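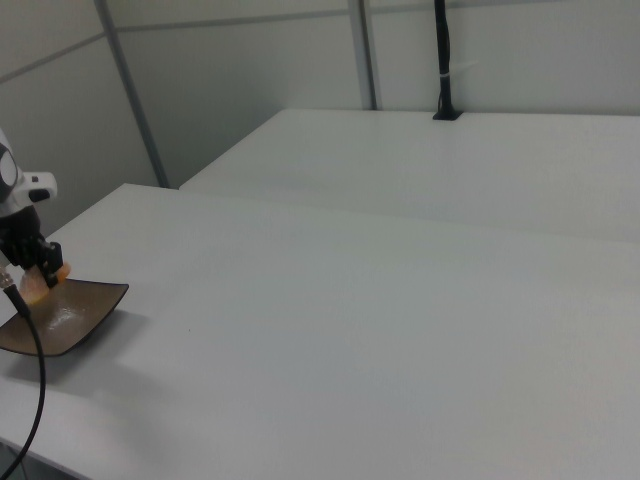 茶色の角皿と、橙色のひと切れ。

# 霧の鐘

アーニンハムの鐘は、霧の出る前の晩にひとりでに鳴るという。

そう書かれた手紙を、私は行きの船の中で三度読んだ。三度とも同じところで引っかかった。「ひとりでに」と書く人間は、たいてい鐘のそばにいなかった人間である。そばにいたのなら、風があったとか、綱が揺れていたとか、何かしら余計なことを書く。

勤め先のベルゲ海上保険が私をよこしたのは、鐘のためではなかった。去年の八月に島の北の岩で沈んだ貨物船の件で、船主が保険金の増額を求めてきた。言い分が変わっていた。島には霧を知らせる鐘があり、その鐘がその前の晩に限って鳴らなかった、だから船長に落ち度はない、というのだ。鐘が鳴らなかったことの責任を誰に負わせるつもりなのか、書類のどこにも書いていない。上司は笑って、旅費の伝票に判を押した。

スキレルという名の連絡船は、定刻より遅れて桟橋に着いた。迎えはなかった。坂を上がって宿に入ると、帳場の女が私の鞄を見て、役所の人かと訊いた。違うと答えると、それなら部屋は海側が空いていると言った。役所の人間だったらどちら側になるのか、訊きそびれた。

夕食のとき、女は訊かれもしないうちから鐘の話を始めた。

「わたしの母は四度聞いてます。四度とも次の朝は真っ白でした」

「霧の出なかった朝の前の晩には、鳴らなかったんですか」

「そんな晩のこと、誰が覚えてるもんですか」

まったくそのとおりだと思った。私がこの仕事で学んだことの大半は、その一言に入っている。

---

鐘楼の番をしているのはユスティナス・シムクスという男だった。若いころ船を降りてそのまま居ついたらしく、島の言葉を島の人間より丁寧に話した。鐘楼の下の石造りの小屋に住んでいて、私が戸を叩いたときは靴を直している最中だった。

「保険の人だね」と彼は言った。「鐘が鳴らなかったかどうかを訊きにきた」

「鳴ることがあるのかどうかから、伺おうと思っています」

彼は金槌を置いて、少しのあいだ私の顔を見た。怒ったようには見えなかった。

「上がってみるかね」

階段は狭く、途中の窓には板が打ちつけてあった。鐘は思っていたより小さかった。胴の下のほうにフセルという鋳物屋の名前が浮き出ていて、その横に筋が一本、縁から肩のほうへ走っている。ひびに見えた。私は手袋を外して指でなぞった。爪が引っかかる。

「いつからです」

「わしが来たときにはあった。二十六年前だ」

「ひびの入った鐘が、宿まで聞こえるように鳴りますか」

「鳴らしてみればいい」

綱を引いた。出たのは鍋を床に落としたような音で、余韻はほとんどなかった。坂の下で犬が一匹吠え、すぐにやめた。宿の女の母親がこの音を四度、寝床で聞き分けたというのなら、よほど耳のいい人だったことになる。

「霧の前に鳴るというのは、この音なんですか」

「わしは聞いたことがない」

私は帳面から顔を上げた。

「一度も、ですか」

「真下で寝ているがね。耳は悪くない」

「それを島の人に言いましたか」

「言ったとも。あんたはよそから来た人だから、と言われたよ」

---

小屋に戻ると、彼は棚から帳簿を出してきた。鐘番に代々渡されるもので、霧の出た日と、その前の晩に鐘を聞いたと届け出た者の名が並んでいる。前の鐘番が書き始めたのだという。几帳面な字で、途中から筆跡が変わり、そこからがシムクスの字だった。

私はこういう帳簿が好きだ。正直に言えば、人の話を聞くよりずっと好きだ。だが読み進めるうちに、困ったことに気がついた。霧の出た日しか書かれていないのである。鐘を聞いたのに霧が出なかった夜は、欄そのものがない。そして届け出の日付は、どれも霧の出たあとになっている。

「前の晩のうちに届けに来た人はいないんですか」

「夜中に坂を上がってくる者はいないよ」

「朝、霧が出る前には」

「霧が出る前に、霧の話をする者もいない」

シムクスは湯を沸かしに立った。私は帳面に、届け出はすべて事後、と書いた。そう書いてしまえばこの件は終わりだった。鳴ったことのない鐘が、あの晩に限って鳴らなかったと言われても、会社は一銭も余計に払わない。

去年の八月の頁を開いた。船の沈んだ日の行には、届け出の欄に横線が引いてあった。聞いた者なし。その前の行にも、その次の行にも、数人ずつ名前がある。宿の女の名もあった。船の沈んだ日だけ、誰もいない。

「なぜ、この日だけ」

「鳴らなかったからだろう」と彼は湯呑みを置きながら言った。

「あなたは鳴ったのを聞いたことがないと言ったでしょう」

「ない。だが、聞いたと言いに来る者がいつもは必ずいる。あの日は来なかった」

私はしばらく考えた。考えるほどのことではなかった。朝になって、沖で人が死んだと知れる。そのあとで、じつは前の晩に鐘を聞きましたと鐘番に届け出る人間がいるだろうか。聞いたのなら、なぜ灯をともしに行かなかったのか。なぜ港の誰かを起こさなかったのか。霧だけの朝なら名前を書いてもらうのは楽しい。あの朝は、そうではなかった。

そのとおりのことを、私は口に出して言った。少し得意になっていたかもしれない。

シムクスは否定しなかった。

「あんたの言うとおりだと思うよ。わしもそう考えた。冬のあいだじゅう考えた」

「それなら」

「ひとつだけ、考えてもわからんことがある。この綱だ」

彼は私を連れてもう一度、鐘楼の上がり口まで行った。綱の端が壁の鉄の輪に結んである。さっき私が引いたあと、彼が結び直したものだ。

「船が沈んだ日の朝、ここが解けていた。わしは毎晩結ぶ」

「忘れたんでしょう」

「そうかもしれん」

「誰かが引きに来たのかもしれない。下で寝ているあなたを起こさずに済むとは思えませんが」

「思えんな」

「なら、忘れたんです」

「そういうことにしてある」と彼は言った。

壁の輪は錆びていて、触ると指に赤い粉がついた。私は結び目を見た。船乗りの結び方で、きつく、左右がよく揃っていた。毎晩同じことをする人間の結び目だった。だからといって何かの証拠になるわけではない。毎晩同じことをする人間は、しなかった一晩のことを覚えていない。

---

宿に戻り、報告書を書いた。要点だけにすれば一枚で済むところを、おおよそ十九枚も書いてしまった。帳簿の書式の欠陥について、事後の届け出について、鐘のひびについて。綱のことは一行だけ書いて、消した。関係がないからである。それからまた書いて、別の紙に写して、そちらは封筒に入れなかった。

女が食後の茶を持ってきて、鐘番は何と言っていたかと訊いた。

「聞いたことがないそうです」

「あの人はねえ」と女は言った。「いい人ですけど」

「去年の夏、船が沈んだ前の晩ですが、あなたは何か聞きましたか」

女は急須の蓋を押さえたまま、卓の上を見ていた。

「聞いてませんよ。書いてあったでしょう」

「ええ。書いてありました」

「なら、そうですよ」

彼女は盆を持って出ていき、戸は最後まで閉まらなかった。廊下の灯がいくらか畳に落ちていて、私はそれを閉めに立つのも面倒で、そのまま横になった。

夜中に一度、目が覚めた。何かの音で覚めたのか、ただ覚めたのかはわからない。こういうとき人は、音がしたと思いたがる。私は枕元の時計を見て、時刻を帳面に書いた。その横に、音についての記憶なし、と書いた。これで明日の朝どうなろうと、少なくともひとつは事前の記録が残る。あの帳簿に欠けていたものだ。

それから窓を細く開けた。港の灯は全部見えた。風はなかった。帳面に、視界良好、と書き足した。鉛筆の先が丸くなっていたので、鞄から小刀を出して削り、削りかすを窓の外に捨てた。

坂の上で犬が吠えた。昼間と同じ犬かどうかは、わからなかった。私は鉛筆を持ったまま、次に書くことを待っていた。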